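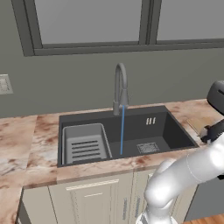
Been looking at houses in Vosance since December and have a few notes for anyone doing the same. Thread.

Asking prices on the Swai side are higher than they were last spring. Same kind of house, same size of lot. The difference is the new bus line, as far as I can tell.

We saw a three-bedroom off the main road in Plusau. 190 square meters over 2 floors, with a garage. The listing said "recently renovated." The upstairs bath was redone. The wiring was not.

Ask for the electrical certificate before you book a visit. One agency sent it the same day. Another took 21 days and then sent the one for the house next door.

Listing photos are usually shot wide. Take a tape measure. The second bedroom in the Plusau house fits a double bed and nothing else.

Brakeo (the agency on the square) charges the buyer a fee on top of the price. It's in the paperwork but not in the listing. Ask for the total in writing.

Parking: the older streets in Vosance are permit only, one permit per household. If you have two cars, go and see the street in the evening, when people are home.

We put in an offer on a smaller place on 25/01/2021. It was 5 percent under asking. The seller came back at full price, so we left it there.

A few people asked about heating. Most of what we saw runs on oil. One house had a heat pump but the owner couldn't find any service records – we passed on that one.

Gardens are a mixed bag. On the hill above Swai the lots are steep and a good part of what you pay for is bank you can't do much with. Down by the river they're flat, but check the flood map.

For shared driveways, read the deed. One we looked at gave the neighbor the right to park a trailer there all year.

Next visit is a row house in Plusau, end unit, no garage. Will add to this thread after we've seen it.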